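The Table That Takes Everything

In our apartment in Cokeo there is one table, and every paper which enters the house must pass over it. School forms, gas bills, the warranty for a kettle we don't own anymore. For years I was ashamed of this. Then in May I started to write about how people keep order at home, and I found that almost every family has such a table, only the shape is different.

My teacher in this matter was Indira Pillai, who has arranged rooms for other people for 29 years, first in Mallberg and now wherever somebody calls her. She does not sell boxes. On her first visit she asks for a cup of tea and sits down at the table to look at it.

"People clean the table from the edge," she told me. "They make a small free place for the plate, and the rest is pushed to the middle. After one month the middle is a mountain."

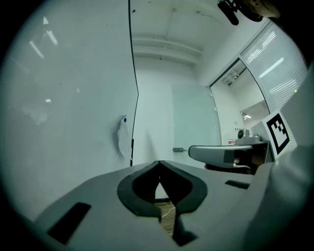
Light is the first thing she asks about, before any paper is moved. Indira thinks that many people stop reading their letters at the table because the lamp is in their eyes, and they don't notice that this is the reason. A glossy surface makes it worse. On a pale grey-green one, the reflections can be white streaks and spots, and if you lay a thin receipt in such a place you must tilt your head to read it. Her advice is simple: sit down in the evening, see where the bright places fall, and keep these places for the fruit bowl. The reading is done on the quiet part. In my home this meant moving my chair to the other side, and I admit it took me a week to accept it.

The second thing is the rule of one sheet. You take one paper, you put it in front of you, and you decide. It can go to the folder, to the trash, or to a person. You don't take the next one before the first has left the table. I tried this on a Sunday with a pile which I believed was small. It had 262 papers in it, because I had promised Indira to write down the number. I needed roughly 3 hours, with one pause for soup.

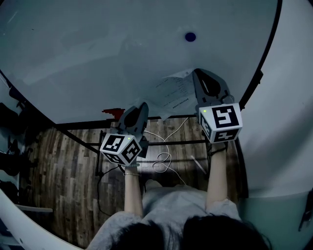
What surprised me is how slow the first papers are. With each of them you want to tell a story, to call your sister, to look for the other half of the document. Indira allows this for the first ten minutes and then she becomes strict. Photographs and letters from family go into a separate envelope, closed, and they are opened on another day with more tea.

She is also strict about the floor. A table is not in order, she says, if the things have only moved under it. Cables, bags and shoes like to gather between the legs, and then nobody wants to sit there for long. She lifts everything up, sweeps, and puts back only what is used every day.

My neighbor Mrs. Iyengar heard about all this and invited us to see her own table, a heavy one from the old Vosier shop, with four drawers. Indira was not happy about the drawers. In each of them we found the same kind of mountain, only flatter. We emptied two before dinner, and Mrs. Iyengar has promised to do the other two alone.

As for my own table, it stayed clear for nine days. Then the school sent a form in two copies, and I put it near the fruit bowl, where the light is bad.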